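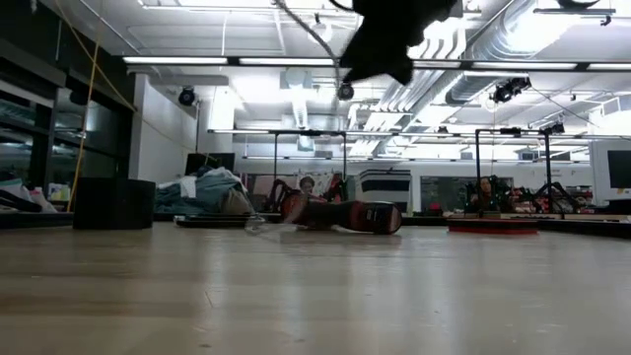 Monday, budget morning. Three quotes in for the next gripper order and I've finally read them all properly. Zupan want 362 a pair for fingers, Celton 145, but Celton's are the flat sort and I don't trust them on anything round. Ceiling stays as it is - there's plenty of light off those long rails over the tables, so I've struck the 600 for extra lamps and moved it to spares. Very pleased with that!

Home Notebook Orders Stock Log out

Illden's arm service comes to 1784 and I can't see a way round it. Put it down for May. Cable work needs its own line too (we keep forgetting), fingers and all.
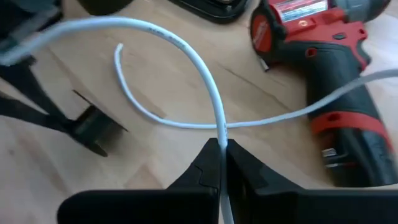
Pale cable in the fingers, drill alongside.

Still to do: ask Stinov if they'll do a price on drill batteries, and whether delivery is in or on top.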